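Notebook, die bench, Monday

Coffee at seven, press at ten past. Picking up from where Friday's page stops, which is in the middle of a complaint about the obverse.

The Hornedside medal is still not filling. The reverse (the bridge, the lettering, the little boat the client insisted on) comes up sharp on the first blow. The obverse has a flat patch on the shoulder the size of a lentil, and no amount of glaring at it helps. I checked that the reverse die has no deep spot directly behind the shoulder. It does. It's the bridge. Metal can only go to one party at a time, and the bridge gets there first.

Options as I see them:

Take the shoulder relief down a hair and hope the client's uncle still looks like the client's uncle.

Rotate the reverse so the bridge sits behind the collar field. Medal alignment goes out the window and somebody will write us a letter.

Two blows with an anneal between. Costs a day.

Went with the last one for the trial pieces. Annealed 12 blanks, quenched, pickled, dried in the corncob. Second blow brought the shoulder up on nine of them. The other three had moved in the collar and show a ghost of the rim, as if the medal were slightly drunk. Scrapped, logged, in the red tin. Please do not take from the red tin for "practice," whoever you are. We have to account for that silver.

Blank count for the run: 3480 received from Orkeo against an order of 3000. Very generous of them, and also invoiced. I have written. The reply says the overage is within their terms, and I have now read their terms, and it is not. Second letter goes tomorrow. The extras stay sealed in the cage until this is settled.

Blank weights: pulled 172 from the top two trays. All inside tolerance but leaning heavy, which is fine for filling and bad for the silver bill. Edges are clean. A few have a faint drag line from the blanking punch, all on the same side, so it's their tool. It strikes out on the reverse and doesn't on the obverse field. Load them drag side down. I've put tape on the feed tray with an arrow. Please believe the arrow.

Die life: obverse pair no. 2 has 133 strikes on it and already a hairline off the second E in the legend. Number 1 was from the Skernidora steel and went far longer before showing anything. Same drawing, same hardening sheet, same oven. Either the new bar is different stock or the temper was short. Sawing a slice off the bar end for hardness before I accuse anyone.

Henao called about the presentation cases. The lining will be blue. It was green last week. I said blue was lovely.

For the next shift:
Collar is polished and back in. Don't shim it.
Ram guide wants oil before lunch.
Pickle is tired, mix fresh.
Tomorrow I'll try the shoulder cut on a spare hub, uncle permitting.

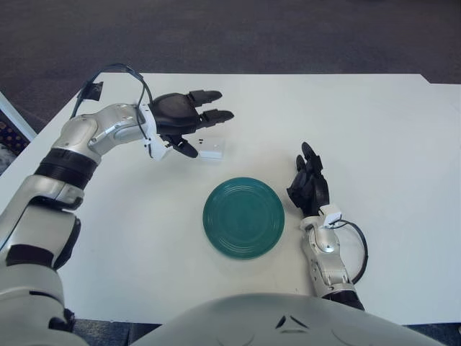
Round teal-green plate on the white tabletop

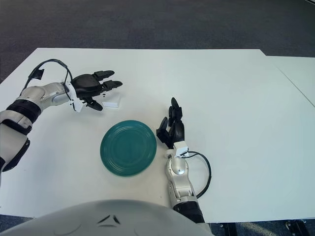

Entry by Nizar Hijazi, die bench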